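About Kiltell Gloves

Kiltell is a small workroom that looks after winter gloves for ski schools, hire shops and walking clubs. We started with one contract, from the hire shop at Markow, and now handle gloves for 30 clients. Most come to us in October, before the hire season opens, and again in spring when it closes.

Gloves with separate liners are the bulk of the work. Shells and liners are taken apart and laid out on the table, and each one is looked over on its own. We check the liners for holes, the shells for split stitching, and the straps, buckles and zips for wear.

Gloves and liners on the table
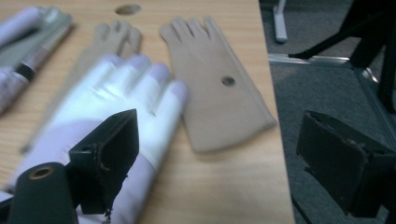
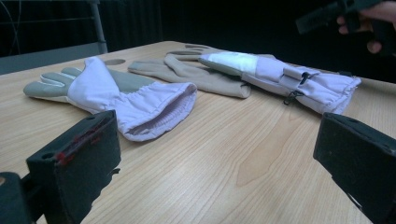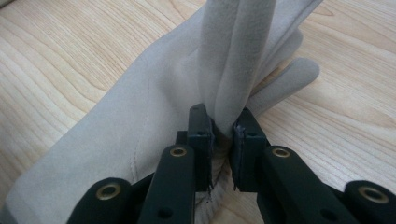
Small holes in knit liners are darned by hand. If a fingertip has gone completely we replace the liner, and we keep the common sizes in stock for this. Cuff elastic can be renewed on most makes. We do not re-dye or re-waterproof leather - the Ahuja workshop takes that on for us, and it adds 3 days to the order.

The minimum order is 50 pairs. Gloves go back in matched pairs, sorted by size and tied with a paper tag. Single gloves are kept until the end of the season in case the other one comes in.

Our workroom is at 239 Wukard Road. The counter is open from 9 am to 4 pm, and parcels can be left at the side door.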